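Farewell to the Orness Fund, and a Word About What Comes Next

If you have worked in family support in this region for any length of time, you will know the Orness Fund, and you will have heard by now that it made its last grants in October. It was never a big outfit (never more than 4 people on staff, and for years just two), but it paid for the kind of patient policy work that larger funders tend to pass over, and a good many of us learned our trade on its money.

Wafula Kombo, who ran the fund from its second year, has very kindly agreed to let us keep all 36 of its reports in our reading room. They cover rent supplements, child care waiting lists, home care wages and that wonderful long study of school lunches in Farquharson, which I still lend to every new colleague who will take it! The scans come to 2,830 pages, so please be patient while we get the index into shape.
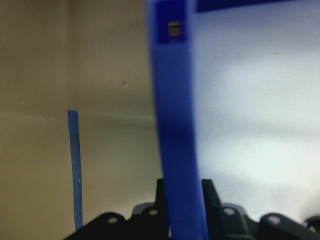
Wafula is also writing a short history of the fund, and he would love to hear from former grantees, especially anyone who sat through the early meetings on disability benefits. Letters are as welcome as emails, and so are old programs or minutes if you can part with them for a while. We are setting the booklet's cover in royal blue, the color of the big upright bar here, with the title in a small pale square near the top. Drafts should be ready for reading by spring, and if you'd like to look one over, do drop us a line.

Posted 2025-01-25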